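Saavedra shows the Griltska, its second electric van – a thread

Amancay Godoy

1/ Saavedra pulled the cover off a new electric van this morning. It's called the Griltska, and it goes on sale in October. I went through the press kit and sat in on the call, so I'll put what matters in one place.

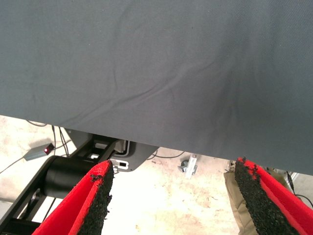
2/ The basics first. It's a mid-size panel van, front-wheel drive, one motor, one battery. No long-range version at launch. Saavedra says one may follow if fleets ask for it, and wouldn't give a date.

3/ Claimed range is 277 km with the van empty. With a full load that drops to 170 km. I like that they printed both numbers on the same page. Most van makers give you the empty one and leave the rest to the dealer.

4/ The battery comes from Cluteck, same as in the first Saavedra van. The company would not say if the cells are the same chemistry. Asked twice, got "an updated pack" both times.

5/ Charging: 100 kW peak on DC. The old van was much slower than that, and it was the main complaint from owners who wrote to me. The kit has no charging curve, so we don't know how long it holds the peak. I've asked for one.

6/ Fast charging is standard on every trim. On the first van it was a paid option, and a lot of fleet buyers skipped it to save money and then regretted it.

7/ AC charging is unchanged. If you park overnight at a depot, you won't notice a difference from the old one.

8/ Cabin: seats and dash are new, heater is a heat pump now. Physical knobs for temperature and fan. The screen is smaller than I expected, and I'm fine with that in a work van.

9/ Graltetti does the bodywork again. The side door is wider and the load floor is lower, both things delivery drivers had asked for. The roof is the same height as before, so most people still won't be able to stand up in the back.

10/ Violeta Lagos, who runs the van program, was asked on the call why there's no all-wheel drive. Her answer: "We looked at it. It cost range and payload, and the customers we talked to wanted both of those more." Fair enough, though I know some rural readers will be let down.

11/ Price. Saavedra gave only the monthly lease figure for large fleets and says retail prices will come closer to launch. I'm not going to guess. The lease number depends on volume and I don't think it tells a small business much.

12/ First-year production is small. The first 39 vans are already promised to a parcel company as a pilot, and regular orders get filled after that. If you need one before winter, I'd call a dealer soon and get the delivery month in writing.

13/ What I still want to know: the charging curve, the towing limit, and what the battery warranty covers if you fast charge every day. The kit says "full details to follow" on all three.

14/ A few people are asking if they should cancel an order for the old van. Depends on your routes. If you charge at the depot and never on the road, the old one does the job and should get cheaper. If you use public chargers at all, I'd wait.

15/ I've been told I can drive one next month. Send me your questions and I'll take the list with me – load area measurements included, I'll bring a tape.

Recent threads
Saavedra's first van after a year of deliveries
Heat pumps in work vans: what owners report
Cluteck to open a second battery plant
Reading a fleet lease quote, line by line
Graltetti's refrigerated body, first look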